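Packing and Dispatch Assistant (part-time, permanent)

Skirolard Supply, Herton

Posted in: Warehouse and Logistics
Hours: 24 per week
Contract: permanent after a 14-week trial period
Start: September, or sooner if you are free

About the job

Skirolard Supply sends household and personal care goods to small stores, guest houses and care homes across the county. We work out of one building on the Tosent Road side of Herton. There are 79 people on the payroll, most of them drivers and warehouse staff, and we are looking for one more person on the packing floor.

The packing floor takes picked orders from the shelves and gets them boxed, labeled and onto the right pallet before the trucks leave. Most of what we handle is small: bottles, tubes, jars, packets of wipes, refills. A few lines are heavy or awkward, and those are handled by a different team at the far end of the building.

You would be one of six on the afternoon shift and would report to the shift lead. The person in this job now is moving to the purchasing office, so there will be a two-week overlap if you can start by the first week of September.

What you will do

Check each order against its packing slip before anything goes in a box. If an item is missing or the wrong size, set the order on the query shelf and move on to the next one. Do not substitute.

Choose the box. We stock nine sizes and there is a chart at every bench. New people tend to go too big, and the carrier charges us by volume.

Pack bottles upright with their caps checked and labels facing out where possible. Care homes unpack a lot of our orders straight onto shelves and have asked for this.
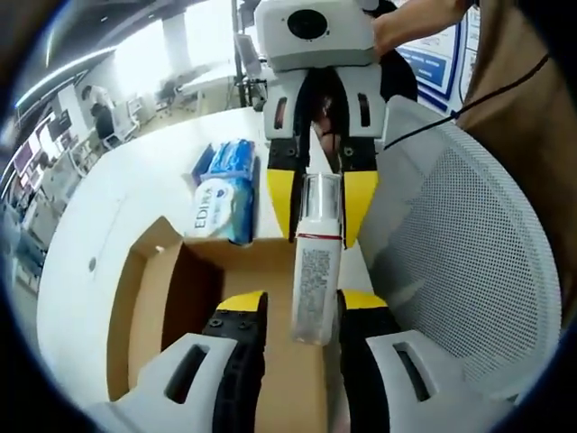
Print and apply the shipping label. The label goes on the top face of the box, flat, with no tape over the barcode. Glossy tape over a barcode is the most common reason a box comes back to us.

Stack finished boxes on the pallet for the right route. Routes are marked by letter on the floor and on the slip.

Sweep your bench and restock tape, labels and paper fill at the end of the shift. This is paid time and is included in the hours below.

Once you have settled in you will also take a turn on returns, usually one afternoon every other week. That means opening returned boxes, logging what is in them and sorting stock that can be sold again from stock that cannot.

Hours and pay

The shift runs from 1:00 pm to 7:00 pm, four days a week. You choose your fixed day off with the shift lead when you start and it stays the same unless you ask to change it. We are closed on Sunday. Saturday shifts are shared out evenly and posted a month ahead.

There is one paid break of 20 minutes. The break room has a fridge, two microwaves and a vending machine that takes cards.

The hourly rate is set by the warehouse pay scale, grade 2, and goes up to grade 3 after the trial period. The current scale is included in the application packet, so please read it before you apply. Overtime is offered in the weeks before the winter holidays. It is optional and paid at time and a half.

Part-time staff get paid vacation in proportion to their hours, a staff discount on stock, and safety shoes up to a set amount each year. Health coverage is open to anyone working 20 hours or more, so this job qualifies.

What we are looking for

You do not need warehouse experience. We have hired people from kitchens, school offices and retail, and the training covers what you need.

You do need to be able to:

- stand for most of a six-hour shift
- lift boxes of up to 30 pounds from floor to bench height
- read a packing slip in English and match product codes of eight digits
- turn up on time, as the trucks leave on a fixed schedule

It would help if you have used a handheld scanner before, or if you have a forklift certificate. Neither is required and neither changes the starting rate.

If you have a condition that makes any of the points above difficult, tell us in the application. Two of our benches adjust for height and can be used seated, and we can talk about changes to the lifting part of the job.

Some of our products are scented. We keep the loading doors open when the weather allows, but the smell can be strong near the soap and detergent aisles. If you are sensitive to fragrance, ask to walk through the building before you accept an offer.

Training

Your first two days are spent with the shift lead. The first morning is safety, the building and the scanner. After that you pack next to someone experienced for the rest of the week, and your orders are double-checked before they are sealed. The double-checking stops when both you and the shift lead are happy with it. For most people that is in the third week.

Getting here

The number 98 bus stops at the corner of Tosent Road and Robles Street, a six-minute walk from our gate. The last bus back into Herton center leaves at 7:40 pm, and at 7:15 pm on Saturdays. There is free parking behind the building and a covered bike rack by the staff door. Please do not park in the front lot, which is kept clear for trucks.

How to apply

Pick up an application packet from the front office at 181 Robles Street, weekdays between 8:00 am and 4:00 pm, or ask the office to mail you one. Fill in the two-page form and return it by hand or by mail. You can attach a resume but it is not needed. Please quote the job title on the envelope - we have a driver position open at the same time and the forms look alike.

We read applications as they come in and will close the posting when the job is filled. Interviews last half an hour and include a short packing exercise at one of the benches. Wear closed shoes. We will tell you the result within a week either way.

Before a final offer we ask for two references, one of them from work, school or a place you have volunteered. Applicants must be 18 or older and have the right to work in the United States.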